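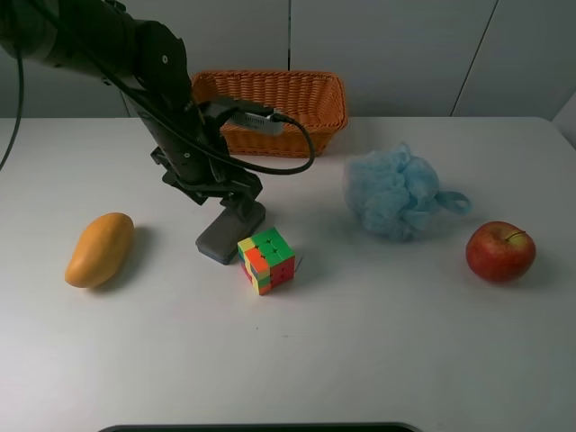

2 min read

The catch-all basket has a poor reputation among people who write about storage. I think the reputation is undeserved. A mango, an apple, a bath sponge and a Rubik's cube share no category, and a system that demands one for each will be abandoned by December. One wicker basket at the back of the table takes the lot.

My conditions are few. The basket should be rectangular, to sit flush with a wall. It should be open at the top. Lids add a step, and the step gets skipped.
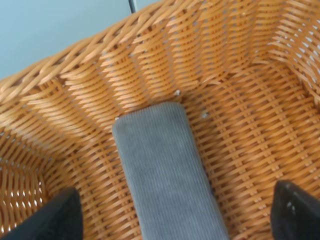
Weave matters more than size. Gaps in the sides let air reach fruit and let crumbs out, and a thick braided rim gives the hand something to grip. Fruit should still leave within 4 days. The sponge goes in dry or stays in the bathroom. Everything else can wait until the basket is full.

Lev Zhuravel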